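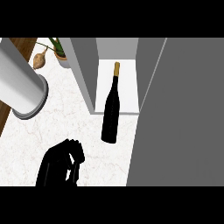

Wine bottle with gold-colored foil capsule on a white marble countertop. Computer rendering.

Clalell Introduces Lighter Glass Bottle Line for Still Wines

VUSTITZ, September – Clalell, a maker of glass containers for the wine and spirits trade, will begin taking orders this month for Meesuk, a line of reduced-weight bottles for still wines. The bottles will be made at the company's Zadport plant and shipped from its warehouse in Vustitz.

Each Meesuk bottle weighs 175 grams less than the Clalell bottle of the same shape and volume that it replaces. The weight was taken mainly from the base and the lower body. The finish, neck bore and outside diameter are unchanged, so wineries already running Clalell bottles can keep their present corks, capsules, labels and cartons.

The line has two shapes at launch, one with high shoulders and one with sloping shoulders. Both hold 750 milliliters at the standard fill level. Glass colors are dark green, amber and clear. A flat base is standard. A shallow punt can be ordered on the high-shouldered shape only.

Design and testing

Removing glass from a wine bottle usually causes trouble in two places: the heel, where the side wall meets the base, and the shoulder contact point, where bottles touch on a conveyor. Earlier trial molds at Zadport gave uneven walls at the heel. The final mold set uses a wider heel radius and a slower settle stage, which spreads the glass more evenly before the final blow.

Clalell tested the bottles for vertical load, internal pressure, thermal shock and side impact. Tests were run on samples from every mold cavity after the forming machine had reached stable temperature. Samples were then sent through filling trials at six wineries. The trials covered cork and screw cap closures, pressure-sensitive labels and wet-glue labels. Line settings were recorded at each site and will be supplied to customers as a printed setup sheet.

Two changes were made as a result of the trials. The label panel was recessed slightly to reduce scuffing during transport, and the cold-end coating was adjusted to improve label grip on wet-glue lines. Bottles with the older coating will not be sold.

Meesuk bottles are meant for still wines only. They are not rated for sparkling wine, cider or any product that continues to ferment in the bottle. Wineries that bottle with added carbon dioxide should ask Clalell for the pressure limits before placing an order.

Packing and transport

Bulk pallets hold seven layers and are wrapped in film with a solid top board. Layer pads are made of reusable plastic and carry a deposit, which is credited when the pads are returned in clean condition. Cased bottles are packed upright or neck down, as the customer asks.

Pallet height and footprint are the same as for existing Clalell bottles. Customers using automatic depalletizers should reduce sweep arm pressure before the first run, following the values on the setup sheet. Pallets should not be stacked more than two high in storage. Bottles kept in unheated buildings should be brought up to room temperature before filling.

Availability

Dark green bottles in both shapes can be ordered from this month. Amber will follow after the next color change on the Zadport furnace, and clear glass after that. Delivery dates for those colors will be sent to customers once the furnace schedule is set.

The minimum order is one full pallet per shape and color. Mixed pallets are not offered. Custom embossing is available on the high-shouldered shape and requires a separate mold charge. Drawings, closure specifications and empty samples can be requested through the sales office in Vustitz. Sample requests should state the closure type, label method and filling line speed.

The present standard-weight bottles stay in the catalog. Clalell will give customers six months' notice before withdrawing any shape. Existing supply contracts are not affected, and contract customers may switch part of their volume to Meesuk by written request.

About Clalell

Clalell makes glass bottles and jars for producers of wine, spirits, oil and preserved foods. The company operates a furnace and forming plant in Zadport and a warehouse and sales office in Vustitz.

Contact: Clalell Sales Office, Vustitz

Recent releases
Zadport Plant Completes Furnace Repair
Changes to Layer Pad Deposit Terms
New Amber Oil Bottle Added to Catalog
Setup Sheets Now Supplied With First Orders
Vustitz Warehouse Extends Loading Hours for Harvest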